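Sorting with Baskets, Part Two (and a Tray)

Hello again, friends! I hope September is treating you kindly. I got so many replies to the May newsletter (the one about my sewing room, which is already a mess again, thanks for asking) that I promised Wubit Gebreyes I'd finally do a whole item on baskets. She's been asking since spring and she is very persistent, so Wubit, this one's yours.

I got hooked on the two-baskets-and-a-tray idea at Negash, where we fold, steam, dress the mannequins and then try to find everything we put down while we were doing it. We had one giant bin for years. Everything went in there! Tape measures, spray bottles, price tickets, somebody's lunch. You'd dig around for ages and come up with a single glove. Getachew Kumsa was the one who finally said, let's put out a couple of small baskets and a tray and see what happens, and I was a bit snippy about it, I'll admit. I like my bins.

But it's such a nice way to work! You put a basket at each end of the table and the tray in the middle. The tray is for whatever you haven't decided on yet. You pick a thing up, you say where it goes, and it goes there. Saying it out loud matters more than you'd think, especially with two people at the table, and pointing is even better. 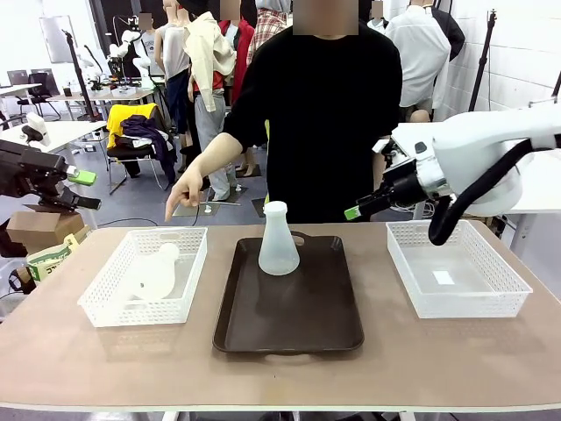 Left basket, please! The tray in the middle is for whatever's still waiting its turn.

A few things I've learned, in no special order. Get baskets with holes in the sides. Solid ones look tidier on the shelf but you can't see a thing in them, and if you put a bottle away with a dribble still on it you'll find a puddle at the bottom next week (ask me how I know). White plastic is fine. I spent way too much on a pair of woven ones from Trendunero and they snagged every knit that went past, so those live at home now with onions in them.

Get a tray with handles cut into it and a bit of a raised edge. Round things roll, and they always roll toward the person wearing something nice. I bought mine from Druvden and it has held up beautifully, although the color I wanted was sold out and I sulked for a day.

Bottles and flasks can lie on their sides in a basket as long as the caps are on tight. I used to insist on everything standing up, and all that did was knock things over like bowling pins every time I reached past. 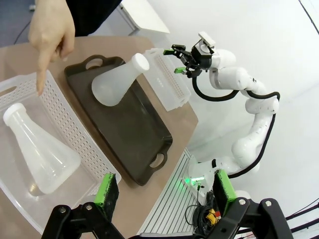
And don't label too early! I know, I know, labels are the fun part. I once printed 234 of them in one evening, and I think almost all of them ended up in the recycling. Use the baskets for a couple of weeks first and see what naturally lands in them. Then write your label in pencil, because you'll change your mind.

If you're trying this at home, three containers is plenty to begin with. My sister did it with the dog things (leashes in one, brushes in another, and a tray by the door for the Petside coupons she never uses) and she texted me to say she'd found a leash she bought twice.

Send me your basket stories, and tell me what you keep on your tray! Next time I'm tackling hangers, and I have opinions.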